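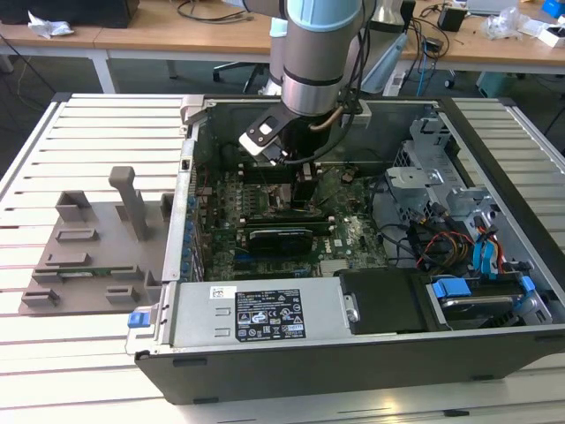 Maldonado, the heist comedy from Horwood Pictures, opens in theaters in January and will reach the Otamer streaming service 31 days later. The film's production designer discussed the project with this publication on 8 Aug 2025. "The script asked for a repair shop that people would believe," the designer said, adding that an open desktop tower lying on its side, with the green motherboard in plain view, was the kind of sight the crew kept in mind.

The shop set was built at the Flometby stages in 12 weeks. Asked about the budget, the designer declined to give a figure. "We were careful — the director wanted the money spent on the train sequence," the designer said.

Horwood plans to show the film on 200 screens at first. A sequel has been discussed but not approved.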